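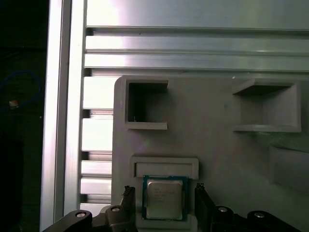
Since November I am comparing two grippers on the same small arm, and this week I finally have something to tell. The first is the Parnico, which is the one that came with the arm. The second is the Brurkico, lent to me by Ginevra Sala until she needs it back. Both have two fingers and both close with the same kind of linkage, so I expected a boring result.

The job is to take a computer processor by its edges, carry it, and put it down in a square place on a grey plate which has the shape of a motherboard. A processor is a nice thing for testing. It is thin, it is flat, the metal on top is slippery, and if the fingers are not level it turns a little and then it will not go in.

I made 190 tries with the Parnico, always with the same speed and the same starting position. It dropped the chip 30 times. Most of these were my fault, I believe, because I had set the closing force too low and I was afraid to raise it. When I raised it by one step the drops became rare, but the chip began to climb up between the fingers while they closed. I lost a whole Wednesday to this problem. In the end I cleaned the pads with alcohol and made the closing slower in the last 5 millimetres, and it got much better.

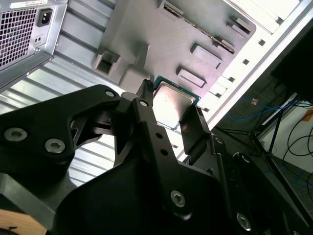 Is a camera at the wrist enough for this kind of work?

For picking up the chip it is enough, but for the last part I would want a second view from the side. From the wrist you see very well if the chip is turned, and very badly how high it is above the plate.

The reflections are also a trouble. The metal cover of a processor is like a small mirror, and my program for finding the corners gets lost when the lamp is straight above. I moved the lamp to the side and lowered the exposure by hand. Automatic exposure I do not recommend, it changes its mind in the middle of the movement.

With the Brurkico I have done fewer tries, so please do not take this as a final judgement. It closes more softly and it keeps the chip more level. On the other side, its controller answers with a delay which I could not remove, also after I changed the cable and updated everything from Vomura, the software I use for the arm. I have now 343 log files from both grippers and I still have to read the larger part of them. 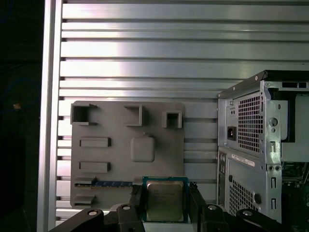 Ermelinda Gouveia wrote to me that the delay is probably in the status messages and not in the motor, and that I should ask the controller for its position less often. She had the same behaviour with an Abreu hand and it went away when she halved the rate.

I will try it tomorrow in the morning, first with the Brurkico alone and the arm standing still. If the delay goes away I must repeat all the slow tries, and Ginevra will have to wait a bit longer for her gripper.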